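Häufige Fragen zu Tisch, Klarsichtbox und Kleinkram

Muss ich mir für einen aufgeräumten Schreibtisch erst einmal Boxen kaufen?
Nein. Wer damit anfängt, hat hinterher meistens dieselben Sachen und dazu noch Boxen. Räumen Sie die Platte leer und warten Sie ab, was Sie in einer Woche tatsächlich zurückholen. Bei mir in Iltau war das weniger als gedacht.

Sind durchsichtige Boxen besser als blickdichte?
Angeblich findet man darin alles schneller. Ich bezweifle das. Bei einem offenen, klaren Würfel aus Kunststoff sieht man eben auch jedes Durcheinander, und Staub fällt von oben trotzdem hinein. Für eine Sorte Dinge in Ordnung, für Gemischtes würde ich sie nicht nehmen.
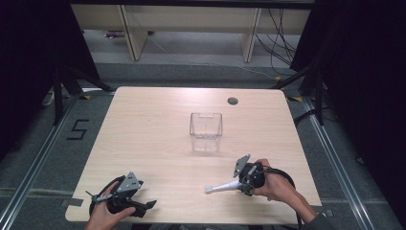 Auch die Größe wird gern überschätzt. Eine Box mit ungefähr 20 cm Kantenlänge klingt nach wenig und schluckt doch so viel, dass unten liegen bleibt, was man seit Juni sucht.

Verträgt eine helle Holzoberfläche alles, was man darauf abstellt?
Die Werbung von Flistska verspricht es. Ich würde mich nicht darauf verlassen. Kratzer sieht man oft nur im Streiflicht, also vor dem Kauf die Platte schräg gegen das Fenster ansehen, vor allem bei feiner Maserung.
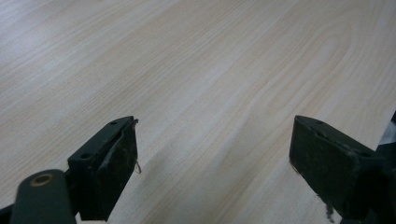
Zum Abwischen genügt ein nebelfeuchtes Tuch, immer längs der Maserung. Die Spezialpolitur von Murkside habe ich ausprobiert und keinen Unterschied bemerkt, außer am Geruch.

Wozu ist das runde Loch in der Tischplatte?
Für Kabel. Ob man es braucht, hängt davon ab, wo die Steckdose sitzt. Steht der Tisch frei im Raum, bleibt es meistens ungenutzt.

Hohe, schmale Sachen: stehend oder liegend aufbewahren?
Stehend spart Fläche, solange der Boden breit genug ist. Was sich nach unten verjüngt, kippt leichter und gehört in eine Box mit festen Wänden.

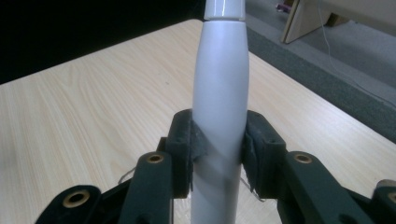

Thabiso Pillay

Bei zweiteiligen Gegenständen mit Kappe fasse ich lieber am unteren Teil an. Auf den Sitz einer Kappe würde ich nie wetten, egal, was auf der Packung steht.

Stand: 24. Mai 2024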